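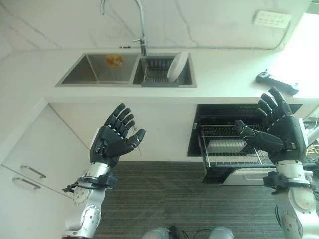 What is in the Clutden kitchen set, and who might want it?
It is a collection of 318 short recordings of people doing the washing up and putting things away in ordinary home kitchens, along with the written notes that go with them. If you are interested in how dishes travel between a sink, a rack, a dishwasher and a cupboard, we hope you will find plenty in here to enjoy.

How it came about

Tsion Kassa and I started this one August because we kept disagreeing over the proper way to load plates, and Kiros Demissie very kindly suggested we write things down instead of arguing (we still argue, but the notes are much better now!). Hiwot Negussie wrote most of the labels, and Gebremedhin Ejigu read through every one of them with more patience than the rest of us deserved.

What you get

recordings/ holds the sessions, one folder per kitchen
notes/ holds a plain text file for each session, with the same name
labels.csv lists the dishes handled and where each one ended up

Words we use

"Basin" means one side of a double sink. We write "left basin" and "right basin" as you would say them standing at the counter. "Rack" on its own always means a drying rack, and the one inside the dishwasher is called the "lower rack" or "upper rack." We mixed these up in version 1, so please use version 2 if you can.

Things to know

Plates and bowls are well covered. Pots and baking trays are thin on the ground, and glasses only turn up in 125 sessions, so go gently with any conclusions there. Notes do not say whether a dish was clean.

Corrections are very welcome, even tiny ones. Send them to Ottmar Kasten at Fudero, and please include the session name.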